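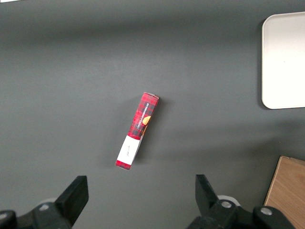
Pantry Helpers Wanted at Stestgate

If you are the kind of person who can't walk past a messy cupboard without wanting to turn all the cans to face the front, we would love to hear from you! Stestgate is looking for 2 part-time pantry helpers to join us for the fall and, if we all get along (we usually do), well into the new year.

The work is simple to describe and takes a little while to get good at. Groceries and treats come in from our supplier, Bralomow, and somebody has to unpack them, check them against the delivery list, and find each one a sensible home. Soda goes with soda, cookies and shortbread go up and away from anything with a smell, and tea lives in the little drawers where people can reach it. After that comes the part most of us like best, which is making up the snack boxes for our visiting families. We sent out 3,831 of them last year, and every one was packed by hand.
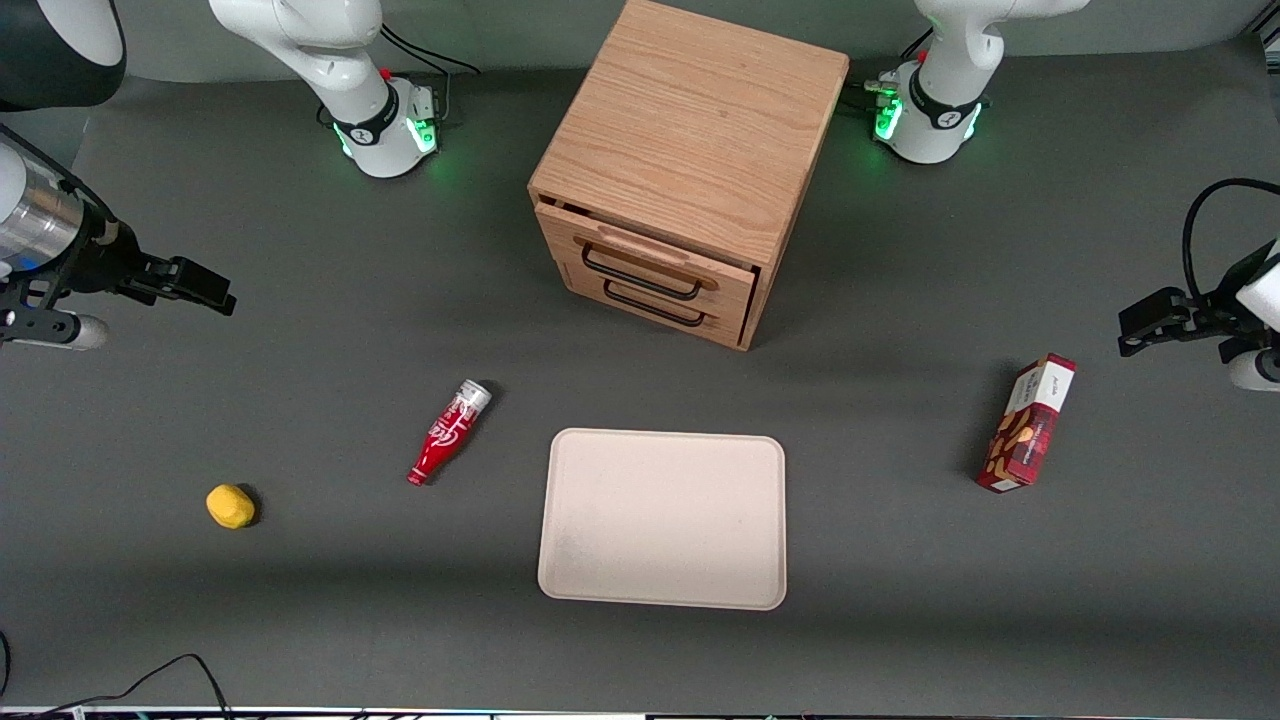
Stestgate | Pantry and Packing Team

A small two-drawer cabinet with black handles, a bottle of Coca-Cola, a red box of cookies: you'll be handling things of this size all day long, so there is very little heavy lifting. What we do ask for is a tidy eye and some patience. Long thin boxes like to slide under everything else, bottles like to roll, and a drawer that has been filled in a hurry will let you know about it the next time you try to close it.

You don't need any experience. Our last two helpers came to us from a flower shop and a school library, and they were both wonderful. It helps if you can read a packing list, if you don't mind being on your feet for part of the morning, and if you're comfortable asking when you aren't sure where something belongs (please do ask, we have all put the crackers in the wrong place).

Shifts are mornings only, four hours each, and we plan them a month ahead so you can arrange the rest of your life around them. You'll be paid for your training shifts too. Coffee is free and there is usually something sweet to go with it.

To apply, write a few lines about yourself to Ditte Hjaltadóttir at the Stestgate front desk, Room 453, or drop in and leave a note. A résumé is fine but a friendly letter is just as good. Please get it to us by 13 Aug 2022. Anyone who wrote to us in July is already on the list and doesn't need to write again.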